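January, evening

Day nine without sugar and I feel exactly the same. The Elside booklet promised "a noticeable lift" by the end of the first week. I noticed a headache on day two and a bad mood on day four, and I would not call either one a lift.

I went back and read the booklet again after supper, slowly this time, with a pencil. It says 2000 people followed the plan and most of them "reported improvement." Improvement in what? Compared to whom? People who pay for a plan and stick with it are going to say it did something for them. I'd probably say it too if somebody called me up and asked in a friendly voice. There's a footnote that sends you to the back page, and the back page is an ad for Vasilakis herbal tea.

I bought the tea. I'm putting that down here so I can't pretend later that I was above it all. It tastes like a lawn. 20 bags to a box, and you're meant to drink three cups a day, so a box doesn't last a week. Somebody worked that out very nicely.
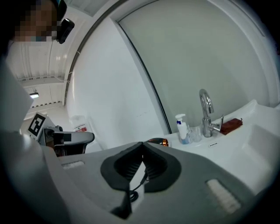

What bothers me more is the sleep part. The booklet says your sleep gets deeper once the sugar is gone, and I have been waiting for it. Last night I was awake at 3 a.m. thinking about the gas bill and whether the back gutter will hold until spring. I don't believe a cookie would have made that worse. It might have made it better. The night before, I slept fine, but I had also shoveled the whole driveway, and I know which of the two I'd give the credit to.

Then there's the Irex app, which I put on my phone because the plan said to. It wants everything I eat. I typed in lentil soup and it gave me 200 calories, then I typed in the same soup with a capital L and got a different number. It congratulates me every time I open it, even when I open it by accident. Yesterday it told me I was "on a streak." I had entered one banana.

To be fair, my pants are a bit looser. To be fair again, I've been skipping the pastry at the Stusasex counter on my way home, and that was a big pastry, and I could have stopped buying it any time in the last five years without a booklet.

I'll go to the end of the month. I said I would, and the tea is paid for. But I'm writing down how I sleep every morning before I look at the app, so there's at least one record in this house that isn't trying to sell me a second box.

Need to call about the gutter tomorrow. Also out of lentils.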